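The Small Print of the Software Merger

When Vinesstead announced in August that it would buy the accounting program Altlow, most customers read the friendly email and deleted it. Tamsin Pryor, who keeps the books for 13 small shops, printed it and read it with a pencil in her hand.

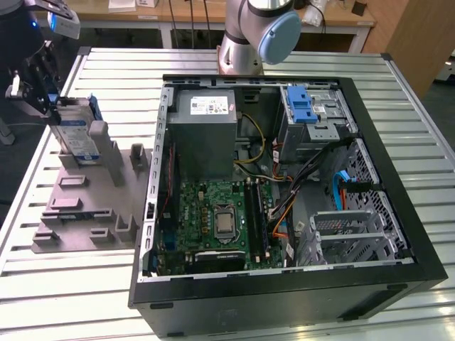 She wanted to know one thing: would she still be able to take her clients' records to another company? The email did not say. The new terms, 38 pages long, said that export would remain available "in supported formats." Two months later the list of supported formats had only one line, and it was Vinesstead's own.

Regulators look at mergers mostly by price and by market share. By these measures the deal was a small one. Altlow had 9 percent of its market, and the monthly fee did not change. For this reason the review was short and it ended without conditions.

Xiaoyan Tan, a lawyer who advises smaller software firms, thinks this way of measuring is too old for the business. "The price stays the same and the door gets narrower," she told me. "A customer feels it only on the day he wants to leave." She would like the authorities to ask every buyer for a written promise on data export, valid for several years and checked by somebody outside.

Not everyone in the trade agrees. At Plutidgate, a rival with 35 employees, the managers fear that such promises will cost them more than they cost a large company. They still write an export tool for Gbeho, a program almost no client uses anymore, and it must be repaired after each update.

Pryor has moved four of her shops to Plutidgate so far. She did it by hand, in the evenings, one invoice after another — the other nine are waiting until the tax season is over.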